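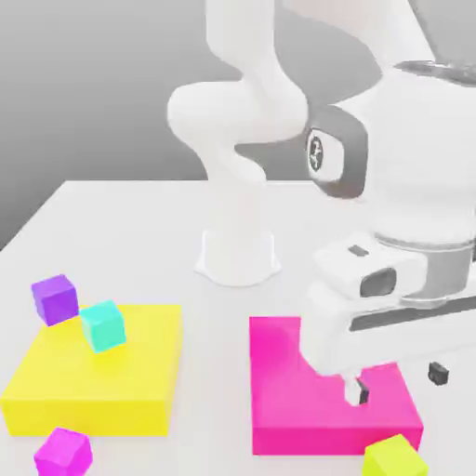

A simulated robot arm above the colored blocks and cubes used in the Bosska sorting demonstration.

Wellon to Open Its Durside Workshop for a Day of Robot Demonstrations

DURSIDE – Wellon is throwing open the doors of its Durside workshop this October, and everyone is invited: neighbors, students, customers, people who have driven past our building for years and wondered what goes on inside. Doors open at 10 a.m., admission is free, and there will be plenty of coffee.

The heart of the day will be Bosska, the training program our team has been building together with our longtime partner Gajewski, the machine shop on the other side of the river. Bosska lets a robot arm practice picking things up and putting them down in a computer simulation before a real arm is asked to do the same job on a real bench. Visitors will be able to watch the simulated arm at work on a big screen, with our engineers standing by to talk through what it is doing and to answer whatever questions come up (and please do bring questions, because we love them).

We chose simple shapes and bright colors for the demonstration. The arm works over a pale tabletop with large flat blocks in yellow and pink and small cubes in purple, turquoise, magenta and lime yellow. It is the sort of thing a child can follow from the back of the room, and yet it asks a good deal of the software. The program has to work out where each cube is, which way it is turned, how wide to open the gripper and how to come down without bumping whatever is sitting next door. A cube turned at an angle calls for a different approach than one lying square to the table, and a good part of the past year has gone into getting that right.

Before the open day, Bosska will have been put through 1000 practice runs of the cube exercise, each with the pieces laid out a little differently. We will be showing a selection of those runs, including a few that went wrong. Our engineers tell us the misses are the ones they learn the most from, and they are also, we have to admit, the ones that get the most laughs in the break room!

Guests who would like to try their own hand at it are very welcome. There will be 8 stations set up along the main hall where you can move the cubes around on screen, press start, and see how the arm deals with the layout you have come up with. No experience with computers or robots is needed. Children age 7 and up can use the stations on their own, and younger ones are welcome with a grown-up at their side.

Our friends from Gajewski will be there all day as well, with a table of machined parts from their shop and a short talk about how a small manufacturer decides which jobs to hand to a robot and which to keep in human hands. They have been through that conversation many times with their own crew, and they speak about it plainly and with a good deal of warmth. The talk begins at 11 a.m. and will be given again at 2 p.m. for those who come after lunch.

Guided walks through the workshop leave every half hour from the front desk. Groups are limited to 19 people so that everyone can hear, and places are given out as visitors arrive. The route is on one level and suitable for wheelchairs and strollers. Closed-toe shoes are required on the workshop floor, and we ask that bags be left in the cloakroom near the entrance.

"We have been looking forward to this for a long time," the Bosska team said. "Most of our days are spent with the same handful of colleagues looking at the same cubes, and it will be a real pleasure to show them to somebody new."

Parking is available behind the building, with extra spaces in the Gajewski lot. The last guided walk leaves at 3:30 p.m. and the doors close at 4:30 p.m.

School groups and members of the press who would like to attend are kindly asked to let the Wellon front desk in Durside know ahead of time, so that a member of the team can be free to meet them.

About Wellon
Wellon develops simulation and training software for robot arms used in small and mid-sized workshops. The company is based in Durside.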